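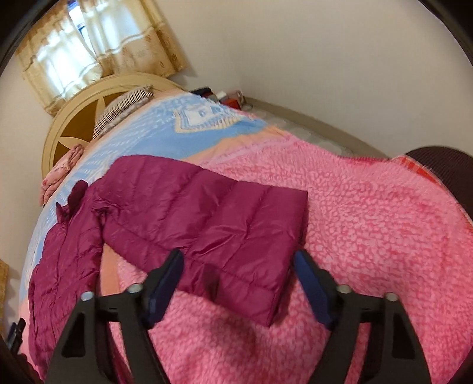 Clostness is a two-part television documentary about the sleeper trains of the Warnar line, a mountain railway that once carried heads of state between winter residences. It was written and directed by Annunziata Gentile and produced by Eserach, with a score by the Gulyás Quartet. The first part was broadcast on September 30, 2025.

The opening part covers the building of the line and its 17 private carriages, two of which survive. The second follows the restoration of the dining car -- a project that took up almost 400 days of filming -- and includes interviews with former stewards, cooks and signal staff.

Gentile drew on 183 letters held in the railway's archive, many of them read aloud in the series for the first time. A shorter version, edited into a single program for schools, was released the following April.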